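Writing Letters Again

I started writing letters in April, after my aunt in Colturville gave up her cell phone. She said it rang too much. She still has a landline, but she doesn't hear well on it, and calls with her were mostly the two of us saying "what?" back and forth. So I wrote to her.

The first letter took me most of an evening. I hadn't written more than a grocery list by hand in years, and my hand cramped up by the second page. I threw out two drafts before I figured out that she didn't care how it looked. She wanted to know if the tomatoes were in and whether the bridge at Pultach was open yet. It wasn't.

She wrote back in 11 days. Four pages, both sides, mostly on the subject of her neighbor's fence. I read it standing up in the kitchen and then sat down and read it again.

Since then I've added a few more people to the list. My old roommate moved to Cervantes and answers on postcards, which I think is cheating, but I take what I can get. A cousin writes maybe one letter for every three of mine. I don't keep score, or I try not to.

I've changed my mind on supplies. I bought nice paper at first, 80 sheets in a box, and it made me stiff. Every sentence had to be good enough for the paper. Now I use cheap lined stuff and plain brown envelopes. I got a pack of 100 at the Rasilow store and I've used a good part of it. The pen matters more to me than the paper – anything that skips makes me quit early.

I write at night, after nine, with the TV off. One page is enough if there's nothing going on.
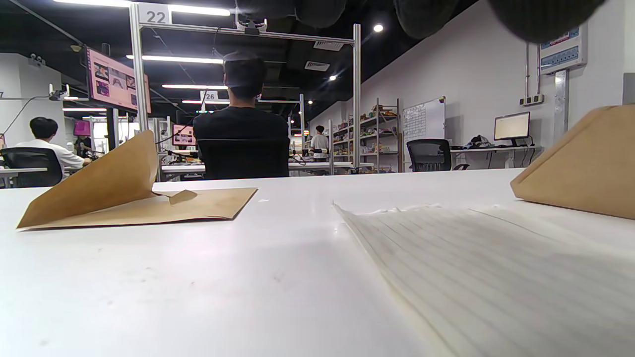 The one thing I still haven't worked out is how to end a letter. My aunt just stops when she runs out of room and signs her name up the side of the page. I may start doing the same.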